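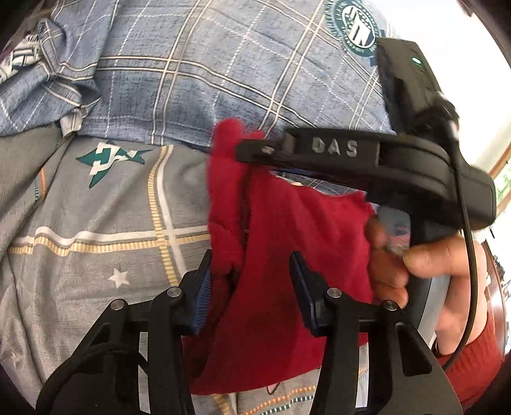

**Progress report: Pondgate ground station and cubesat project**

Report date: July 17, 2020
Prepared for: Villanueva Fund, small grants office
Prepared by: Project lead, Clustadberg Space Workshop

**Summary**

The project is on schedule for the ground station and behind schedule for the satellite. The Pondgate antenna is up and has been receiving since the spring. The flight unit has not yet started vibration testing. The test house closed in March and is working through a backlog, and our slot is now in August. We are not asking for more money in this report. We are asking for approval to move part of the travel line to equipment, as set out under Budget.

**Ground station**

The mast and rotator were installed before the site closed to visitors. The only outside work left is the second cable run, which is held up by the landlord's drainage repairs. For now both receivers share one feed through a splitter. This costs us some signal on low passes and makes no real difference on high ones.

The station has logged 3783 passes of other operators' satellites. We use these to check tracking and the decoding software. Most of the failures came in the first weeks, when the rotator was set to the wrong north reference and drifted off target halfway through a pass. That was corrected and the error has not come back. There is still a blind spot to the southeast, where the water tower stands. We had hoped a taller mast would clear it, but the planning office did not allow the extra height.

Remote operation works. Members have been running passes from home since the workshop closed, and we expect to keep doing it that way after it reopens. The scheduling software was written for one operator at a time, so two people can still overwrite each other's bookings. A fix is written but not installed.

**Satellite**

The flight unit is assembled except for the battery pack and the antenna release. The Vosell radio board arrived in good order and passed its bench checks. The first battery pack did not. Two cells lost capacity faster than the others during cycling, and we rejected the whole pack. The replacement has been ordered and the supplier has confirmed delivery in August.

The antenna release has been the hardest part of the year. The line that holds the antennas down is cut by a heated wire, and on the engineering unit the wire worked well at room temperature but was slow in the cold chamber. We changed to a thinner line and raised the current. The new arrangement has now been fired 18 times in the cold without a failure. We want to repeat the series on flight parts before we close the item.

Flight software is complete apart from the safe mode timer. After release the satellite must stay silent for a set period before it transmits, and the present code restarts that period if the processor resets. In a bad case it might never transmit at all. The correction is small but needs a full retest – that work is under way on the engineering unit.

**Orbit and disposal**

The launch broker has confirmed that our place can move to a later flight at no charge, provided we give 90 days' notice. The orbit on the later flight is slightly lower. Our own estimate is that the satellite would come down sooner but still complete the main measurements. The lower orbit also makes the disposal plan easier to meet, and we have redone the paperwork on that basis. The radio license application has gone in and we have no reply yet.

**Budget**

Spending to date is within the grant. Travel is well under, as the two review meetings were held by video and the trip to the test house did not happen. Equipment is over, mainly because of the second battery pack and extra freight charges.

We request permission to move $3000 from travel to equipment. The total would not change. What remains in travel is enough for two people to attend the vibration test by car.

**Risks**

- Test slot. If the August slot is canceled we will miss the delivery date for the current flight and will use the later one.
- Battery. A second rejected pack would have the same effect. We have asked the supplier for cell test records before shipping.
- License. We can't ship without it. There is nothing more we can do on our side until we hear back.
- Workshop access. Clean area work is limited to two people at a time, and assembly takes longer as a result.

**Next period**

1. Fit and cycle the new battery pack.
2. Finish the safe mode timer retest.
3. Repeat the antenna release series on flight parts.
4. Vibration test.
5. Second cable run at Pondgate, once the drainage work is finished.

The pass log and the itemized spending sheet are attached separately. The cold chamber results will be sent when the flight parts series is done.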